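Flarkwood Robotics Club – Frequently Asked Questions

Joining, sessions, equipment and the manipulation project
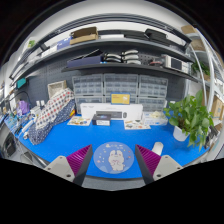 How much does membership cost?
Membership is 25 pounds a term. It covers consumables, use of the tools and insurance on club premises. Competition entry is charged separately, at cost, and only to members who enter.

Who can join?
Anyone aged 12 or over. Members under 16 need a signed consent form and must be collected by an adult at the end of the session. No experience is assumed. Members who have never soldered or written code start on the introductory bench and move to a project group when the bench lead signs them off.

What is the manipulation project?
The club's main project this year. Members demonstrate simple tabletop tasks with a hand-held gripper, label the recordings, and train a small model on them. The model is then tested on the Lulau arm. The project is run by Lilibeth Tolentino, who should receive all questions about data or code.

What does a demonstration consist of?
One person, one task, one attempt from start to finish. The task sheet gives the start position and the end condition. Keep the fingers in view throughout and close them fully at the pick point. A demonstration that goes wrong is still saved, with the failure box ticked.

How many demonstrations are needed?
Each task has a target of 500. New members are asked to record 25 in their first month and have them checked before doing more. The early ones tend to be too fast.

Why is the desk not cleared before recording?
A model trained only on a bare desk does poorly on an ordinary one. Shelves, boxes and plants stay where they are. Personal items such as phones, letters and name badges must be put away.

Do I need my own computer?
A laptop is useful for labelling but not required. Training runs on the club machine, which is booked through the sheet by the door. Jobs left running past a booked slot will be stopped without notice – save checkpoints.

Which programming language is used?
Python for everything except the arm's motor controller, which is in C. Please do not submit changes to the controller without speaking to Roland Mellor first.

Can I take a gripper home?
Yes, for up to a week, once your first set has been checked. Sign it out and return it with all screws present. Worn finger pads should be reported, as a worn pad changes the grip and the recordings stop matching.

Does the club enter competitions?
Two a year. The Evangelista Cup is for teams of up to four and has a sorting task and a stacking task, each scored out of 100. The Trisorine Challenge is held in May and is open to individuals. Entry forms are available from Roland.

What happens to the recordings?
They are kept on the club server and used for club projects. Any member may ask for their own recordings to be deleted. Models already trained on them are not retrained.

I missed a session. Do I need to tell anyone?
Only if you had booked the arm or the training machine. Unused bookings are released after 15 minutes.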